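Prellenby Household Goods Exchange
Minutes of the Sorting and Storage Meeting

Held in the ground floor meeting room, Adelley House, Friday, 4:00 p.m.

Present: Zsófia Vida (chair), Povilas Kairys, Kristaps Koppel, Deividas Sepp
Apologies: Abenezer Mekonnen

1. Minutes of the previous meeting
The minutes were approved with one correction. Under item 4, "shelf labels" should read "bin labels."

2. Small household items
Mr. Kairys reported that small items continue to arrive mixed together, with toys, soft goods and kitchen articles in the same donation bag. The meeting agreed that mixed items may be placed in a gray bin on arrival and must be sorted by the end of the same day. Bins are to be kept on boards and off the carpet.

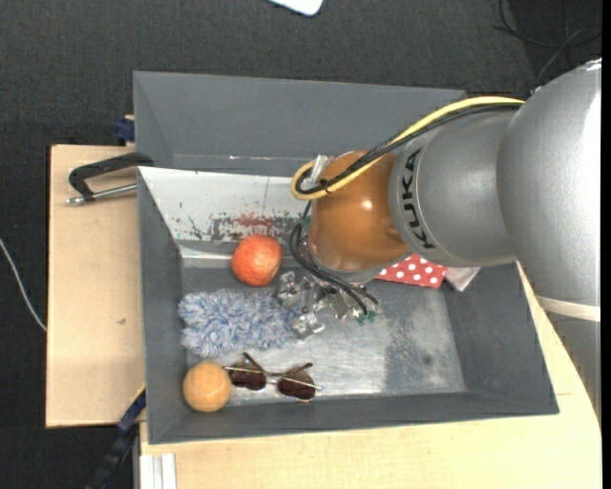

Mr. Koppel asked whether soft items should be held separately from hard ones from the start. The chair noted that this had been tried in September and that the second bin was seldom used. It was agreed to keep a single bin for arrivals and to review the matter at the next meeting.

3. Condition of bins
Ms. Vida stated that scuffed or scratched bins remain acceptable for use. Bins with split corners are to be withdrawn. Mr. Sepp will obtain a price from Ullo for 27 replacements and compare it with the De Bruijn quotation already on file.

4. Labels
The current supply of labels is down to 100. An order for 2000 was approved. Labels will show the date of arrival and the category only.
Action: Mr. Kairys

5. Storage room
The lower shelves are to be cleared before the next delivery. Unclaimed items held longer than three months will be offered to the Adelley reading room.
Action: Mr. Koppel

6. Other business
Mr. Sepp requested a second key to the storage room. Approved.

The meeting closed at 4:50 p.m.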